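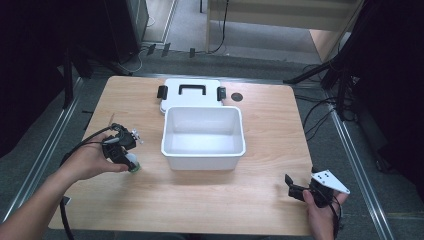 The left gripper quit on us again, and this time I think I know why.

Some background for anyone who hasn't read the earlier posts. I've been at Renonine since last April, working on the packing demonstrations. You hold a gripper in each hand, put things into a storage box, fit the lid, close the two latches, and do it over. The robot is supposed to learn from the recordings. We wanted 3,000 good runs for the first set.

Last week Maja Grabowska was going through the files and found a batch where the left jaw never moved. According to the data, the fingers stayed wide open the whole time. On the video they close on the item, lift it, and let it go over the box like they should. The right hand was fine. If we had trained on those files, the robot would have learned to pick things up without closing its hand.

My first guess was the software, and I lost most of a day to that. I reinstalled the driver and rolled back an update Rónán had pushed. No change. Then I plugged the left gripper in, opened and closed it on the bench, and it read perfectly. It kept reading perfectly for 2 hours and I went home annoyed.

The fault was the cable. It comes out of the gripper, goes back over your hand and drops off the side of the table. When you reach across for the lid, the cable pulls tight and bends hard right where it enters the body. On the bench I never reached for anything, so it never pulled. Once I tugged it sideways the reading froze, and it stayed frozen until I unplugged it. There was no error message. The logger just kept writing down the last value it had.

I swapped the cable and clamped the new one with more slack. Rónán changed the logger so it stops recording if a jaw value doesn't change for 7 seconds. That's a little touchy if you pause to think, but I'd take that over another bad batch.

We threw out every run from the two days before Maja caught it. Some were probably usable, but sorting them would have taken longer than redoing them. I'm checking the right cable tomorrow, which is the same age as the one that failed.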